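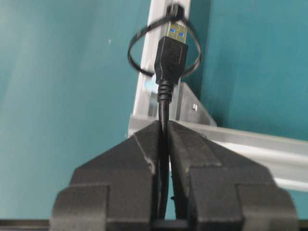 Workshop tips: teaching an arm to handle cables

Last updated: July

These notes are for people who have a small arm on the bench and want to show it a job by leading it through by hand, or by driving it with a second arm or a controller. Cables are a common first project and a hard one. Most of what follows came out of my own shop in Ramville, with a few additions from Fuad Sisay, who teaches the evening class at Alemayehu.

Pick one cable and stay with it. A stiff cable and a limp one behave like two different jobs. If you record half your runs with one and half with the other, the arm will be mediocre at both. Add the second cable after the first one works.

Grip below the strain relief. With the fingers on the round jacket just under the ribbed part, the plug stays in view of the wrist camera and you can see which way the metal end is pointing. Gripping the plastic housing gives you a firmer hold for pushing a plug into a socket, but for lifting, threading and hanging, the jacket works well.

Close slowly. Round cable likes to roll out between flat fingers. Bring them together until they touch, stop, then squeeze. If the cable still rolls, wipe the fingers with a damp rag and let them dry. Dust builds up faster than you would think.

Zip tie loops should be big. When the job is to pass a plug through a loop, start with one much wider than the plug. Fasten the head of the tie to something that won't move. Aluminum extrusion is good for this. Shrink the loop a little every few sessions. I started with a loop the size of my palm.

Don't pull the tie closed while your fingers or the gripper are inside it. Keep flush cutters within reach and cut away from the cable.

Leave slack. Clip the far end of the cable to the bench with enough loose length that the arm can reach every corner of the job. A cable that goes tight in the middle of a run will twist the plug, and the arm will learn the twist.

Leading by hand: hold the arm above the wrist, and keep your hand out of the camera's view. Move at the speed you want back. If you hesitate in front of the loop, the arm will hesitate there too.

Driving by remote: watch the camera feed, and turn your back to the bench if you can't help looking. The arm only gets what the camera gets. If you can't tell from the feed whether the plug is lined up, move the lamp before recording anything else. I light from above. Bare metal plugs can glare, and a sheet of baking parchment over the lamp takes care of it.

A plain painted wall behind the work helps a lot. Black cable against a black tool chest is miserable to steer by.

Record the recoveries. If you miss the loop, back out, line up again and finish, and keep that run. Throw out the ones where you bumped the bench or dropped the cable on the floor. My first usable set was 67 runs, done in 4 evenings. Fuad's class shares a set of 2,000, but he says the early improvement came well before that.

Change the starting position between runs. Move the cable an inch over, or turn the plug a quarter turn. Put a strip of masking tape on the bench with pencil marks so you don't drift back to the same spot.

Check the frame screws before each session. A bracket that has worked loose lets the rail shift, and older runs then no longer match the new ones. A short hex key hung on the frame saves a trip to the drawer.

Save your runs under the name of the cable and the size of the loop. Mine were all called "test" for the first month and I had to redo them.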